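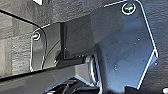
Brulik arm kit with the Darkari wrist camera: keep it or send it back?

Parviz Farahani
Posted 18/02/2021

Hello to all. I am writing for advice about the Brulik arm kit, which I have on trial from Dobson in Clurnport. The trial is nine weeks and I have used three of them. If I keep the kit after that, the price is 914 and the trial fee is taken off it. If I send it back, I pay only the shipping. I would like to decide with a cool head, so I ask people who have lived with it longer than me.

My use is clothes. My mother has bad shoulders and she cannot reach up to hang things any more. I want an arm that can take a hanger from a person's hand, or from a low rail, and put it in the wardrobe, and later bring it out again. I know that this is not what most people buy the kit for. The seller said it is "suitable for light household handling", but the booklet says very little on the subject of fabric.

What I like so far: the arm is quiet, the gripper closes softly, and the setup program is clear even for a person who reads English slowly. The Darkari camera was fixed to the wrist in a few minutes. What I do not like: the cable. It is too long for the space and the clips in the box do not hold it well.
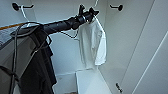
My main worry is what happens after some months of this work, when nobody is standing beside the arm to help. A wardrobe is a narrow place and everything in it is soft and hangs down. With a plain white T-shirt the gripper can hold the hanger up high and I have no complaint, but look at the cable, which makes a loop under the arm just left of the shirt, and more of it comes down in long strands by the dark clothes. I am afraid that one day it will take a sleeve with it. A second point is that the shirt and the back wall are both very pale, and I do not know if the camera can be trusted with white on white.

So I have these things to ask. Can the cable be made shorter without losing the warranty? Does the Darkari camera manage with pale clothes, or must I buy the separate light? And is the service plan from Dobson worth the money, or is it only a telephone number?

Thank you for your patience with my English.

Gudrun Lindholm

I have had the same kit since last April, also for light things at home, and I will keep it. I am not a technician, please read this only as the experience of one user.

Cable: please do not cut it. The warranty on mine says that any cut cable is the owner's responsibility. I bought soft fabric ties from a sewing shop and fixed the cable along the arm, one tie before each joint and one after. You must leave enough slack at the wrist or it will pull when the gripper turns. Move every joint by hand to its end, slowly, with the power off, and then tighten the ties. I had to do this again after the first week — the ties had moved. 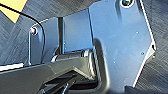
Gripper seen close, with the cable curving around the top of the bracket.

The wrist camera is best for near things. It gives you metal, screws and edges very clearly, so I use mine when the arm must come close to something hard. For cloth I depend more on a second camera placed higher up. If you have only the Darkari, I would try it with the room light on and the wardrobe door fully open before you spend more money. In my house a white shirt was difficult only in the evening. I taped a sheet of blue paper on the back wall and this was enough, so I did not buy the light.

Put your hangers with some space between them. When they are close together the gripper takes the neighbor also, and then you have two shirts and a bad mood.

The service plan I took for one year and I used it two times. The first time they answered the same day and the problem was my setting. The second time I waited long for a finger pad, and the pad was not expensive. This year I did not renew.

Keith Tapley

Send it back. For 914 you can pay a carpenter to lower the rail and have change left. I had an arm from a different maker and it was in the garage after a month.

Glenys Clegg

I agree with Keith about the rail, but a lower rail does not help with long coats, so it depends on what your mother wears. Have you asked her if she likes the arm? Mine would not stay in the room with it.

On the service plan I can add one thing. When I asked Dobson in Clurnport, they told me that the plan may be added until the last day of the trial. So there is no need to choose now. Use the weeks you have left, hang the heavy things also and not only T-shirts, and write down each time you had to help it. A winter coat on a wide hanger was where mine began to slip.

Parviz Farahani

Thank you Gudrun, I have ordered the fabric ties, and I will try the blue paper first. Glenys, she likes it in the morning and not in the evening. I will test with her brown coat and write again before the trial is finished.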